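Last revised December 31, 2024. Applies to yards sending runners to Prenham and any other course using the Teltora entry portal.

# Working out and recording a withdrawal time before declaration

A withdrawal time is the gap a trainer leaves between the last dose of a medicine and the race. It is longer than the published detection time. The detection time comes from a small group of test horses, and the vet adds a margin for differences between animals. The steps below cover the calculation, the medicines book and the portal entry.

## Before you start

You need:

- the medicines book for the horse, complete to the last dose
- the vet's written advice, with the detection time and the margin stated separately
- the horse's passport number
- a portal login with declaration rights

If the horse has come from another yard in the past 26 days, ask for a copy of its treatment record. Do not declare on a verbal assurance.

## Step 1: Find the last dose

Use the time the last dose was given. The date on the prescription label is of no use here. Where a course was split between two handlers, check both sets of initials. A dose put in feed counts from the time the feed was offered, even if the manger was cleared hours later.

## Step 2: Add the margin

Take the detection time in hours and add the vet's margin in hours. Keep everything in hours until the end, as converting to days early leads to rounding errors.

Worked case: a detection time of 108 hours and a margin of 26 hours give a withdrawal time of 134 hours. That is five days and 14 hours. A last dose at 7.00 on a Monday clears at 21.00 on the Saturday, so the first possible runner is on the Sunday.

If two medicines were given, work out each one separately and use the later clearing time. Ask the vet whether one affects the removal of the other.

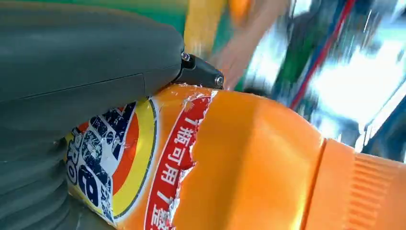 ## Step 3: Fill in the medicines book

Write one line per dose: date, time, product, batch number, amount, route, initials. Rule through mistakes once so they can still be read. Correction fluid makes the page invalid under the Prenham stable rules.

Supplements go in the same book. Include the batch number for any product containing added minerals.

## Step 4: Enter the clearing time

1. Open the horse's record in Teltora and choose form 869.
2. Enter the clearing time in the 24-hour format.
3. Attach the vet's advice as a single file.
4. Save, then reopen the form and check that the time has been kept.

The portal locks the form 4 hours before declarations close. Later changes have to go to Abdelghani Cherkaoui in the Prenham stables office, in writing.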